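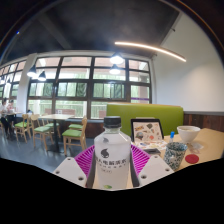
# Minutes – Pallau Lane Community Garden, winter general meeting

**Held:** 19 June 2022, in the hall, 2 pm
**Present:** 13 members, plus two children who did a lovely job of handing out the mandarins
**Apologies:** received from the members in plots 4 and 9, and from our neighbours at the Onduson Street preschool

## 1. Welcome and previous minutes

The chair thanked everyone for coming out on such a miserable afternoon and said it was heartening to see so many coats on the hooks. The minutes of the autumn meeting were read through and accepted, with one correction: the lemon tree that was moved is the one beside the tap, and the one by the gate has stayed exactly where it always was.

## 2. Water

We had a good long talk about the tanks, as we seem to every winter. The downpipe from the shed roof has been leaking at the join again, and a fair bit of rain has been going down the path when it ought to be going into storage. Two members have offered to replace the elbow next weekend if it stays fine, and will take the first flush diverter apart while they are up there.

A quote has come back from Idov Tanks for a second tank at $900 delivered, with the stand extra. There was plenty of support for this, though several members felt we should find out what the stand costs before getting too excited. One member remembered that the old stand from the hothouse might still be behind the compost bays under the pumpkin vine, and will have a look.

**Agreed:** repair the downpipe now, get a full price including the stand, and bring it back to the next meeting.

## 3. Money

The balance stands at $545, with all the plot fees in except one, and that member has promised to drop it round. It was noted that this won't cover a second tank on its own, and there was some friendly discussion of raffles. The seedling stall was suggested as the better earner, as people do like to buy a tomato plant from someone who can tell them how it went last year.

## 4. Compost bays

Bay two is finished and smells beautiful, and members are welcome to take a barrow each. Bay three is not finished, and we had to go over this again at some length. Please don't take from bay three. Please also keep citrus peel and onions out of the worm farm – the small sign has faded and a bigger one will be painted.

The question of rats was raised. Opinions differed as to whether there are more of them this year or whether we are simply seeing them in the bare beds. We'll line the base of bay one with wire mesh before it is refilled, and anyone with offcuts at home is asked to bring them along.

## 5. Winter beds

The broad beans are up and looking very cheerful. The garlic in the shared bed has come up patchily at the northern end, and it was thought the blackbirds had been at it. Netting will go over until the shoots are stronger.

The members from the Ngô family plot have kindly offered to share their coriander and mustard green seedlings, which are well ahead of everyone else's. They'll be left in the trays by the shed door, so help yourselves, but leave enough for the people who can only get down on weekdays.

## 6. The fence along the preschool side

The preschool has asked whether we would plant something along the shared fence that the children could pick. Everybody liked this idea. Raspberries were proposed, then strawberries in guttering, then raspberries again once it was pointed out how quickly the guttering dries out. We settled on strawberries at ground level, with a row of snow peas behind. The question of raspberries was held over, as it was getting on for four.

## 7. Other business

- The good secateurs are missing from their hook. If they have gone home in your basket, just pop them back.
- The wheelbarrow tyre has been pumped up, but is going down slowly.
- The December picnic was mentioned, rather early, and it was felt we should have it in the evening this time because of the heat.
- A warm thank you to whoever made the pumpkin scones.

Meeting closed at 4.10 pm. Next meeting to be held in spring, with the date to go up on the shed door.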